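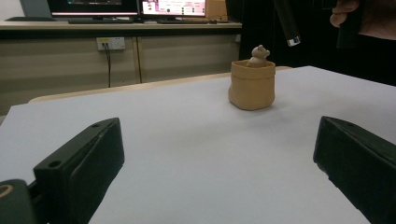 July
By Bethel Mersha

Search this site Go

Dear friends at Rodura,

What a month it has been at the Zeleke clay room! Your grant paid for 58 places in the Saturday class, and the little bears sitting in their sacks have been the big favorite (Ayodele Ojo wants a whole shelf of them, and I can't say I blame him). We have spent $445 on clay so far and still hope to buy glaze before fall.

Warmly, Bethel

Contact us | © Zeleke Clay Room | Back to top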